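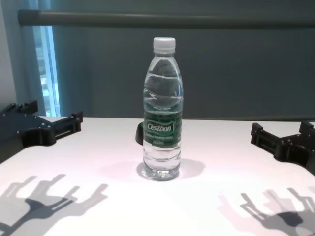
Ob man die Startpose nicht einfach von Hand hinschieben könne, kam als Rückfrage zur letzten Fassung, das gehe doch viel schneller und die Flasche stehe am Ende ja trotzdem dazwischen. Nein. Von Hand schieben geht nur bei stromlosen Armen, und dann stimmt die Nullung nicht mehr. Siehe 4.2. Der Rest der Rückfragen ist unten eingearbeitet, soweit ich's geschafft hab.

# 4 Aufbau und Einrichten: Flaschenaufgabe (zweiarmig)

Gilt für die Stimard-Arme mit den schwarzen Greifern, Software Graver, Aufgabenblatt Camargo. Für die einarmigen Sachen weiter Kapitel 3 nehmen. Stand 2. August, Korrekturen bitte direkt in die Datei und nicht als Zettel an den Schrank.

Wer neu in der Feko-AG ist: erst Kapitel 1 lesen (Not-Aus, wer darf was), dann hier weiter. Nie allein aufbauen. Eine Person am Rechner, eine am Tisch, und die am Tisch hat den Not-Aus in Griffweite.

## 4.1 Tisch und Licht

1. Tisch leer räumen. Auch die Kleinteile vom letzten Mal, Schrauben, Stifte, Kabelrollen, alles.
2. Platte abwischen, trocken nachwischen. Fingerabdrücke glänzen im Kamerabild und die Segmentierung hält sie gern mal für den Flaschenboden.
3. Tisch an die Bodenmarken schieben. Beide hinteren Ecken prüfen, nicht bloß eine.
4. Bremsen an den Rollen zu. Einmal mit der Hüfte gegendrücken. Wackelt? Dann ist eine offen.
5. Dunklen Hintergrund kontrollieren: glatt, keine Falte, die in den Greifbereich hängt.
6. Vorhang am Fenster so lassen, wie er bei der Kalibrierung war. Auf dem Etikett der Kalibrierdatei steht "auf", "halb" oder "zu". Passt es nicht, neu kalibrieren (4.4).
7. Deckenlicht an. Komplett, nicht nur die hintere Reihe.

**Hinweis Schatten:** Greifer und Arme werfen auf der weißen Platte Schatten, je nach Licht auch doppelt. Ist normal. Solange sie im Vordergrund bleiben und nicht über die Flasche laufen, stört das die Erkennung nicht. Wandern sie an die Flasche ran, liegt es fast immer an einer Lampe, die jemand umgehängt hat. Nicht am Schwellwert drehen! Erst die Lampe.

## 4.2 Arme einschalten und nullen

**ACHTUNG: Beim Nullen fahren beide Arme ohne Kollisionsprüfung. Niemand fasst über den Tisch. Keine Flasche auf dem Tisch. Haare, Kordeln, Schlüsselbänder weg.**

1. Not-Aus gedrückt lassen. Erst Netzteil links ein, dann rechts.
2. Warten, bis an beiden Sockeln die Lampe dauerhaft leuchtet. Blinkt eine weiter: aus, 14 Sekunden warten, wieder ein. Kürzer bringt nichts, da ist noch Restspannung drauf.
3. Graver starten, Profil `flasche_zweiarm` laden. Nicht `flasche_zweiarm_alt`. Das liegt nur noch wegen der Aufnahmen vom April da.
4. Laut "Arme frei" sagen. Person am Tisch antwortet "frei". Klingt albern, wird trotzdem gemacht.
5. Not-Aus lösen, *Nullen* klicken.
6. Beide Arme fahren nacheinander hoch, erst links. Finger auf, Finger zu, Finger auf. Knirscht was: sofort Not-Aus, weiter bei 4.7.
7. In der Statuszeile muss zweimal `HOME OK` stehen. Steht da `HOME ?`, wurde ein Arm stromlos verschoben. Schritt 1 nochmal, Arm vorher in die Parkmulde legen.

**Hinweis:** Wenn nur ein Arm genullt ist, lässt Graver sich trotzdem weiterklicken. Fehler in der Software, ist gemeldet. Also selber hinschauen.

## 4.3 Greifer prüfen

1. Not-Aus drücken. Ja, wieder.
2. Schrauben an der Fingerplatte mit dem kleinen Inbus nachfühlen, links und rechts. Nachfühlen heißt handfest. Wir hatten schon ein ausgerissenes Gewinde.
3. Fingerplatten mit dem Tuch abreiben. Kein Alkohol auf die Kontaktflächen.
4. Kabel am Handgelenk: muss eine lockere Schlaufe bilden. Spannt es, Kabelbiner eine Kerbe auf. Nicht abschneiden.
5. Not-Aus lösen, in Graver *Greifer > Test*. Beide sollen gleich schnell schließen. Hinkt einer hinterher, im Protokoll notieren und trotzdem weiter, für die Flasche reicht es.

## 4.4 Brustkamera

1. Schutzkappe ab. (Steht hier, weil es jedes Mal passiert.)
2. Livebild auf, Überlagerung *Tischkante* einschalten. Die gestrichelte Linie muss auf der hinteren Tischkante liegen.
3. Liegt sie daneben: Kamera nicht verbiegen. Halter lösen, nachstellen, Halter fest, wieder schauen.
4. Beide Greifer müssen im Bild sein, der linke von links, der rechte von rechts. Dass von den Händen außen etwas fehlt, ist ok. Die Finger müssen drauf sein.
5. Belichtung auf *fest*, Wert 80. Automatik aus! Sonst zieht das helle Fenster am Rand das ganze Bild runter und die Flasche säuft ab.
6. Weißabgleich mit leerem Tisch auslösen.
7. *Kalibrierung speichern*, Vorhangstellung ins Namensfeld.

## 4.5 Flasche vorbereiten

Nach Camargo-Blatt ist eine handelsübliche klare Kunststoffflasche mit Schraubdeckel vorgegeben, Marke egal. Bei uns steht meistens eine klare Cestbon mit dunkelgrünem Etikett auf dem Tisch. Andere gehen auch, dann aber in Graver das Etikett neu einlernen (*Objekt > Neu*), sonst greift er zu hoch.

- Füllstand drei Viertel. Voll ist sie dem rechten Arm beim Kippen zu schwer, leer rutscht sie weg.
- Deckel zu, richtig zu. Dann umdrehen, über dem Waschbecken bitte.
- Außen trocken. Auch unten.
- Etikett glatt, nach vorn zur Kamera.
- Eingedrückte Flaschen raus. Die Erkennung kommt mit einer Delle klar, der Greifer nciht.

**ACHTUNG: Kein Wasser über den Netzteilen. Umfüllen nur am Waschbecken. Läuft was auf den Tisch: Not-Aus, Netzteile aus, dann erst wischen.**

## 4.6 Startpose und erster Lauf

1. *Pose > Start* klicken, warten. Die Greifer fahren knapp über die Platte, einer links, einer rechts, Mitte bleibt frei.
2. Not-Aus drücken. Jetzt Flasche in die Mitte zwischen die Greifer stellen, aufrecht, Etikett zur Kamera.
3. Luft auf beiden Seiten kontrollieren. Berührt ein Finger schon die Flasche, steht sie falsch oder die Pose ist falsch. Erst Flasche versetzen. Hilft das nicht, zurück zu 4.2.
4. Höhe kontrollieren: Finger auf Höhe der unteren Flaschenhälfte. Zu hoch heißt Kippen.
5. Hände weg, "Arme frei" / "frei", Not-Aus lösen.
6. Tempo auf 7 Prozent. Für den ersten Lauf immer, auch wenn gestern alles super lief.
7. *Einzelschritt* anhaken, *Start*.
8. Nach jedem Schritt Livebild ansehen, dann weiterklicken.
9. Nach dem Absetzen nicht gleich nach der Flasche greifen. Warten, bis in der Statuszeile `IDLE` steht.

Lief der Durchgang sauber: Einzelschritt aus, Tempo lassen, noch ein Durchgang. Danach darf das Tempo hoch, in kleinen Stufen. Obergrenze steht im Profil, die bleibt wie sie ist.

**Hinweis Aufnahme:** Erst aufnehmen, wenn die Testläufe durch sind. Ordnername nach Schema `flasche_zweiarm_kuerzel_lauf`. Keine Umlaute, keine Leerzeichen, Graver verschluckt die Datei sonst ohne Meldung. Misslungene Läufe nicht löschen, sondern in den Unterordner `fehl`. Die brauchen wir fürs Training genauso.

## 4.7 Wenn's klemmt

**Fehler 102, Arm antwortet nicht.** Meist der Stecker am Sockel. Not-Aus, Netzteil aus, Stecker ziehen, Pins ansehen, wieder rein bis es klickt. Kommt der Fehler direkt wieder, Kabel mit dem anderen Arm tauschen. Wandert er mit, ist es das Kabel. Wandert er nicht, Arm außer Betrieb nehmen und Zettel dran (da ist der Zettel erlaubt).

**Flasche wird nicht gefunden.** Belichtung prüfen, dann Etikett. Durchsichtige Sachen sieht die Kamera schlecht, sie orientiert sich am Etikett. Etikett nach hinten gedreht = keine Flasche.

**Zwei Objekte gefunden.** Es liegt noch etwas hinter der Flasche. Klare Flaschen verdecken schlecht, Dunkles dahinter scheint gern durch oder guckt seitlich vor. Die Erkennung nimmt dann die Flasche, aber der Mittelpunkt springt. Not-Aus, wegräumen, nochmal *Suchen*.

**Greifer schließt, Flasche rutscht durch.** Fingerplatten abreiben. Dann Greifkraft eine Stufe hoch, höchstens eine. Wenn das Plastik knackt, war's zu viel.

**Arme zucken beim Lösen des Not-Aus.** Sofort wieder drücken. Graver beenden, neu starten, neu nullen. Nicht "nochmal probieren".

## 4.8 Abbauen

1. Flasche vom Tisch, bei gedrücktem Not-Aus.
2. Hände weg, Not-Aus lösen, *Pose > Parken*. Warten, bis beide Arme in der Mulde liegen.
3. Not-Aus drücken, Graver beenden, Netzteil rechts aus, dann links.
4. Schutzkappe auf die Kamera.
5. Aufnahmen auf die Platte im Schrank kopieren. Erst kopieren, dann Laptop zuklappen.
6. Protokollblatt: Profil, Vorhang, Tempo, Fehler. Kürzel drunter.
7. Tisch abwischen, Inbus zurück in die Schiene.

Einarmige Variante mit Becher kommt als 4.9, Entwurf liegt im Ordner, die Greifhöhen darin sind noch die alten und dürfen nicht gefahren werden.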